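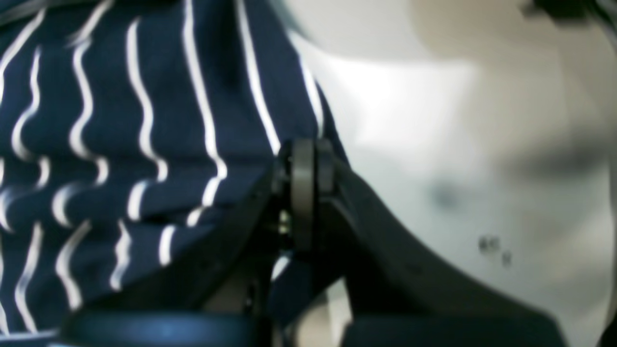
Wrist view during textile handling: gripper at the edge of a striped navy cloth.

Skallell 14 Textile Gripper
Item no. 3147
Manufacturer: Jetham
Status: in production, ships from Prudia

Overview
The Skallell 14 is a two-finger electric gripper for single-ply and folded cloth. It mounts to a standard wrist flange and is supplied with a cable, a mounting bracket, and one pair of curved fingers. A wrist camera is optional and can be ordered with the gripper or added later.

Specifications
Stroke: 300 mm at the fingertips
Closing force: 20 N maximum, adjustable in software
Finger finish: matte black
Supply: 24 V DC
Mounting: four screws, supplied
Camera: optional, fixed focus

The camera is focused for the working area between the fingers. Parts of the gripper close to the lens will look soft, and so will a table surface at a distance. Do not attempt to refocus the lens. The setting is sealed and breaking the seal voids the camera warranty.

Demonstration at Prudia, Jan 28, 2020
The gripper was shown at the Prudia open day on two benches. Thilini Samarakoon of the applications group ran the cloth handling bench and answered questions on setup. The second bench covered changing the fingers and resetting the zero position.

The cloth program has four steps: find an edge, approach at a low angle, close to the set force, and lift. Visitors could change the force and the approach angle from the operator panel. Patterned cloth was used along with plain. Stripes give the vision software more to work with, but folds break up the pattern and can be read as an edge. The software has a fold filter for this. It is off by default and is found under Vision, Advanced.

Most questions concerned cycle time and lint. Cycle time depends on the arm and is not quoted for the gripper alone. Lint collects at the pivot joint and should be cleared with a dry brush at the end of each shift. Do not use compressed air.

Compatibility
Karpenko K-series arms: direct fit
Other arms with the same flange pattern: direct fit, driver required
Older Jetham controllers: firmware update required before first use

Visits
The next open day at Prudia is in September. Sample cloth may be sent ahead for testing. Label each piece with the company name and the fiber content, and allow two weeks.

Spare parts
Curved fingers, pair
Pivot joint service kit
Flange screws, set of four
Camera cable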